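Tesevar Morphology Annotator: User Guide
Section 3. Dividing words into morphemes

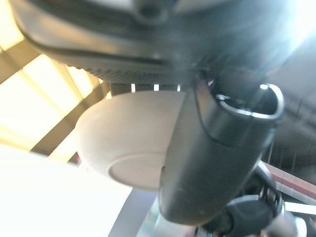

Before you begin, the word list must be already imported (see Section 2). The steps are the same for all languages, but the tag set depends on your project.

1. Open the project and choose the tab Segment.
2. Click on a word. It appears in the editing line.
3. Put the cursor at the boundary and press the hyphen key. For a clitic, use the equals sign.
4. Choose a tag for each part from the Varnana tag list. A root must have the tag ROOT also when it stands alone.
5. Press Enter to save and go to the next word.

Note: A zero morpheme is written as the digit 0. Do not leave an empty space, the program reads it as an error.

Note: The sample project has 137 words with finished analysis. We recommend to look at the reduplicated forms first, they are the most difficult.

Caution: "Apply to all" changes every word with the same spelling, also homonyms. This can be undone only until you close the project.

6. When the list is finished, choose Check. Words with two possible analyses are shown in yellow. Open each one and mark the analysis you prefer.

Export to the Kisevari format is explained in Section 6.

Text of this section: Yoshinori Matsuda
Last change: 27 Aug 2025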